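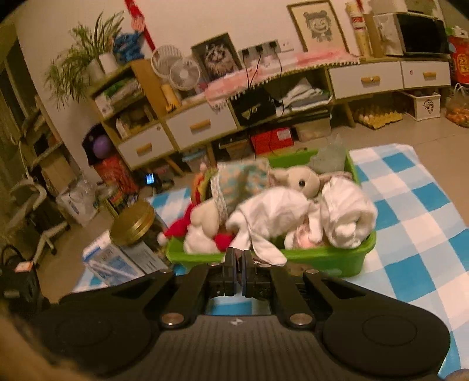
*Gripper over the toy basket, jaws together. Green basket, checkered mat.*

November, 4:15 pm

Domora team still wants "tidy the toys" as our spring project. I said I'd keep an open mind and I'm trying.

Count so far is 131 demos with the hand-held. Pavithra Gounder's plan says 400 before we train anything. Why 400? She got it from the Benby handout, and the handout doesn't say where it came from either. I'd train on what we have tonight and see how bad it is.

My bigger problem is the basket. It's crammed. Plush dog in the middle, bunny with its ears over the rim, cloth stuffed in at the side and the back. The jaws are narrow, and I don't see how a policy learns "take the dog" when the dog is wedged between three other soft things. Pavithra thinks variety will fix it. Maybe. Last month variety was also going to fix the cups.

Nikzad script dropped 15 episodes on import, no error message. Not trusting any totals until that's explained. Vesley's log claims 1,153 grasps, which doesn't fit our episode count however I divide it. I suspect it logs every close of the fingers.

To do:
- rerun import with the verbose flag
- half-full basket, same toys, compare
- ask P. what counts as a success. Dog out of basket? Dog out and nothing else out? We've been scoring both

Thumb pads fine. Pivots feel looser than in week one, could be me.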